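About Trutwood

Trutwood designs and makes open boxes, trays, stands and marker cards for measurement work. The parts are used where the position of a container has to be known from a camera view and checked against a drawing. Customers include university labs, packaging groups and test houses. We also supply single replacement parts for sets already in use.

The company has 10 employees. Design, finishing and inspection are in one building on Waton Road, together with the sample bench used for most of our visual checks. The bench has a black tabletop and a green backdrop. White parts separate well from both colors, and the black top shows up a chipped corner or a lifted base edge that a pale surface would hide.

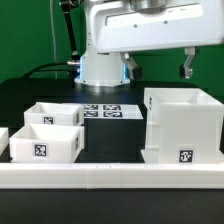
Black tabletop and green backdrop at the sample bench, Waton Road.

What we make

The catalog has 21 standard parts in three families.

Boxes are open at the top, with thick walls and a flat front face sized to carry a square marker. Wall thickness is the same on all four sides unless the order says otherwise. Side knobs can be fitted to the left, the right or both.

Stands are two-level structures with an open tray on top. The upper and lower levels can each carry their own markers, and a stand can be ordered at any of 6 heights. The tray is available with or without a marker on an inner wall.

Cards are flat, white and printed to order. They are mostly used as a fixed reference next to a box or a stand. Marker size, spacing and distance from the card edge are set by the customer's drawing.

Boxes and trays are inspected inside as well as outside. Inner faces are checked for flatness, then for the joint where two walls meet. A rim that is true on its top face can still sit over a wall that leans in, and this is the most common reason we reject a tray.

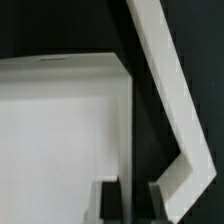
How we inspect

Each part gets a sheet with its drawing number and revision. Outside dimensions are measured first, followed by inside width at the rim and again at the floor. Knobs are checked for seating and for angle to the wall.

Markers are applied last. The seat is cleaned, the marker is placed against two locating edges, and the border is checked on all four sides. We read each marker from directly in front and then at an angle. At a low angle a square marker appears as a trapezoid, and small errors in the print or the border matter more than they do head on.
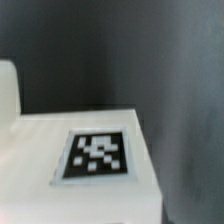

Marker numbers are recorded against the part number before packing. No number is used twice within one order. If a customer already has parts on the bench, we ask for a list of the numbers in use and work around it.

Complete sets are laid out together before release — card, box and stand on the same tabletop, with the markers visible from the customer's stated viewing side. The layout check finds problems that single-part inspection does not, such as a box that hides part of a card behind it. When the overlap is intended, the drawing should say so.

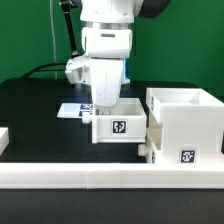

A set that passes is packed with its inspection sheets and a copy of the marker list. Boxes are not nested in transit. Contact between a rim and a marker face leaves marks that do not clean off.

History and people

Trutwood started as the fixtures section of Ukura, a contract drafting office, and became a separate company when Ukura closed its workshop. The first product was a plain open box, part number 1254, which is still in the catalog with one change to the corner radius.

Maham Kazmi is head of design and approves all drawings and revisions. Shabnam Butt runs inspection and is the contact for returned parts. Printing of cards and marker sheets is done by Kakakhel, a print shop that works to our drawings.

Orders and drawings

Standard parts are sold singly or in sets. For custom work, send a dimensioned drawing or a sketch with inside and outside sizes, marker positions and the viewing side. Quotes are for the part as drawn — changes after approval get a new revision and a new quote. The catalog is revised each February.

Page last updated December 24, 2019.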